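# Seed library opens its doors at Perent allotments

Gardeners in Perent can now borrow seeds the way they borrow books. The new seed library opened on Thursday evening in the old tool store beside the allotment gate, and 13 people were waiting outside before the bolt was even drawn back!

The idea is wonderfully simple. You take a packet in spring, grow what's in it, let one or two of the best plants run to seed and bring a pinch back in the autumn. There is no fee and no fine if the slugs get there first (they often do). The library starts with 614 packets on its shelves, nearly all of them saved by plot holders over the past few summers, and the range is a joy to look through. There are climbing beans in every shade from cream to almost black, a purple-podded pea, leeks, kale, nine kinds of lettuce and a whole drawer of hardy annuals for anyone who'd sooner have flowers than dinner.

"I came for lettuce and I'm going home with a pumpkin, two beans and some cornflowers," said Vesela Lazarević, who took on her plot last May and is still clearing brambles from the far end of it. "I've no idea where the pumpkin is going to go." 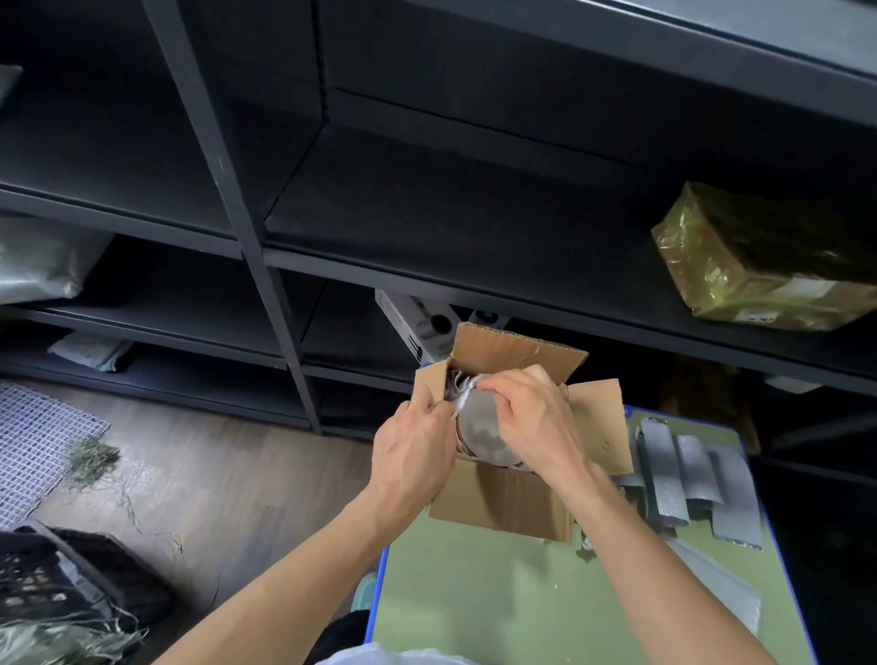
*Hands in a cardboard box.*

Much of the credit belongs to Radomir Kos, who has been saving seed on the site for longer than most members have had a key. He has written a growing note for every variety, and they make lovely reading. The one for the Clarance bean warns that it will climb over a shed if you let it, and advises picking the pods while they still snap. It's a local bean, passed from plot to plot for years, and until last summer only two gardeners were still growing it. A good row of it came through the August drought on plot 27, and there is now enough seed to lend out to 30 households with a reserve kept back.

Beans, peas, lettuce and tomatoes are marked with a green dot, meaning they are easy to save and a good place to begin. Squashes and pumpkins have a red one. They cross with each other at the first opportunity, so Kos would like borrowers to try hand pollination, and he'll be showing how it's done at a morning session when the first flowers open in early summer.

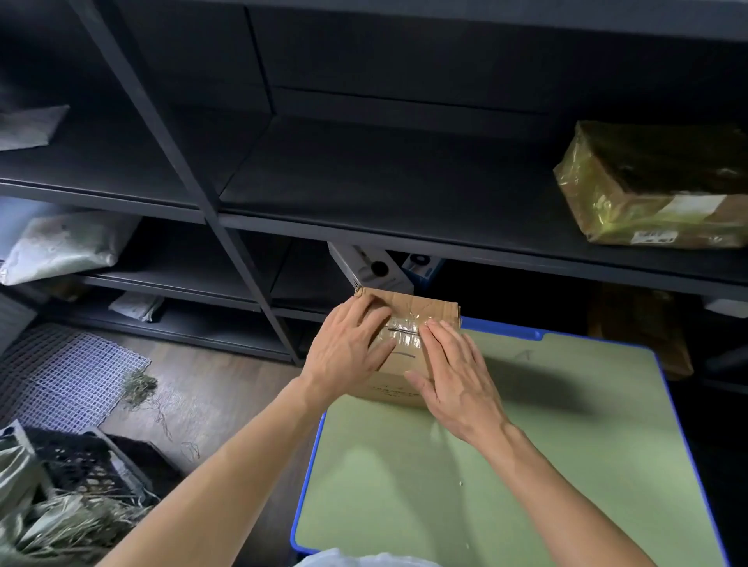 Seed potatoes are being handled separately. Perić, the nursery on the hill road, has let the society have 300 tubers at cost, a mix of earlies and maincrops, and these will be shared out by the bagful once they've arrived. Bring your own egg boxes for chitting. Anyone with a cool, bright windowsill to spare is asked to have a word with Stavros Radulović, whose own kitchen is already full.

Returned seed should be properly dry, in paper and not plastic, with the variety and the year written on the front. A teaspoon of lettuce seed is plenty. With beans, 20 or so good ones will do nicely. If you can't remember what something was, write down whatever you do remember and drop it in the mystery tin, which has already produced a rather handsome yellow courgette on Chun-hung Yeh's plot.

The library is open on Thursdays from six until eight, and you don't need an allotment to join in. Pots, balconies and back steps all count. Members of the Posum garden club are planning to visit next month with some of their own tomatoes to swap, including a striped one that had people here asking for seed all last season.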